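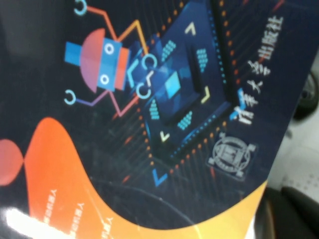
Ticket 500 - Cámara de muñeca: enfoque y reflejo a corta distancia

Abierto por: Areeba Rizvi
Asignado a: Faisal Tanoli
Fecha: domingo, 16 de marzo de 2025
Estado: pendiente

Problema

Comparando las dos pinzas (Maltlow y Sovthorpe) con el mismo libro como objetivo. Con la cámara pegada a la portada el texto blanco grande sale algo borroso - 清华大学出版社 se lee, pero los renglones pequeños sobre la zona naranja no hay manera. Además, brillo blanco en la esquina inferior izquierda, se come parte del naranja.

El detector de bordes del libro falla: la portada ocupa casi toda la imagen y va muy inclinada. Solo queda una franja gris clara a la derecha y con eso no cierra el contorno.

Registro

Areeba: reiniciado el controlador Nuralora, mismo resultado. Cable cambiado. Igual.

Faisal: ¿enfoque fijo o auto? Si es fijo, por debajo de 76 mm no esperes nitidez en letra pequeña. Mira tambien el perfil, que el de la Sovthorpe trae otra distancia de trabajo.

Areeba: fijo. Perfil de la Maltlow cargado en las dos, culpa mía. Corregido. El contorno sigue fallando en 2 de 6 intentos, antes eran los 6.

Saqib Rajput: bajad la exposición antes de tocar nada más. Portada oscura con algo de brillo, el auto sube y quema la esquina. Y apagad el foco lateral.

Areeba: exposición manual, foco apagado. El reflejo baja bastante en la Sovthorpe. En la Maltlow no lo he podido probar, Farzana tiene el brazo hasta las cinco.

Faisal: no compares nitidez entre pinzas si no repites la misma altura e inclinación, los números no valen. Guarda la pose.

Areeba: pose guardada como libro_cerca_b. Los intentos de antes los marco como no validos.

Pendiente

- Repetir con la Maltlow, misma pose, mismo perfil de exposición
- Añadir una toma desde más arriba para sacar el contorno y bajar después
- Preguntar a Qureshi por la lente de foco corto - plazo y precio
- Cambiar el aviso del detector, "objeto no encontrado" despista cuando lo que falta es el borde

No cerrar hasta tener las dos series.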